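Skerov hand blender, 500 watts – my review after a summer of soup

Bought in July. Old one died mid gazpacho, smoke and everything. Needed something fast and didn't want to spend much.

Short version: good motor, annoying button, keep the receipt.

What you get. The motor body, a steel blending leg, a whisk, a measuring cup with a lid, a little chopper bowl. No wall hook, which the old one had and I miss it. Manual is one folded sheet and the print is tiny.

Soups first, that's mostly what I do. Squash soup in a deep pot, smooth in 2 minutes. Lentils same. Tomato skins it does not love, you get little curls of skin left over, so I strain or I don't care, depends who's coming. Splashes less than I expected as long as the leg is all the way under before you press. I forgot once. Orange cabinet doors.

Mayo – yes. Egg, oil, mustard, lemon, leg flat on the bottom of the cup, count of twelve, pull up slow. Worked first time. Second time I used the egg straight from the fridge and it split, so room temp egg.

Whisk is ok. Cream fine, egg whites take forever. If you bake a lot get a real mixer. Hauwa Garba has the Jorach stand mixer and lent it to me for a birthday cake, no comparison, but that thing weighs as much as a dog and lives on the counter.

Chopper bowl is the weak part. Onions go from chunks to mush with nothing in between. Nuts good. Parsley sticks to the sides and you're in there with a spatula. The lid gasket smells of garlic now and I think it always will.

The button. You have to hold it down the whole time and it's stiff, and there's a lock you press first with your other thumb. My mother in law (Amarachi Idahosa, arthritis in both hands) tried it for her pepper soup base and gave up after one go. If that's you, skip this one. She's gone back to the Usten with the big squeeze trigger, slower but she can work it.

Noise – loud. Not old-one loud. Dog leaves the room.

Cleaning. Leg and cup go in the dishwasher, whisk too. Wipe the body. Rinse the leg right away if you did anything with turmeric, mine has a yellow collar that isnt going anywhere.

Cord could be longer. In my kitchen the outlet is behind the toaster so I'm blending at the wrong end of the stove. Fine on a long counter.
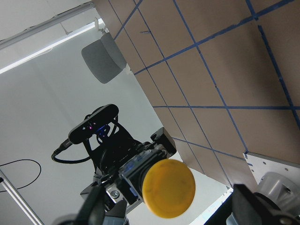 Blue tape grid on the tan panel, speaker up top.

Durability, too early to say realy. Used it three or four times a week. Leg still clicks in tight, no wobble. Ikechukwu Adeleke has the same model from last year and says the coupling got loose on his and Skerov sent a new leg free, took a while to come but it came. So register it when you open the box.

Price. I paid 41 on sale. At that, yes. At full price I'd look at the Usten first, mainly for the trigger.

Would I buy again? For soup and mayo, sure. For chopping onions, use a knife.

4 out of 5. Would be more with a softer button and a hook.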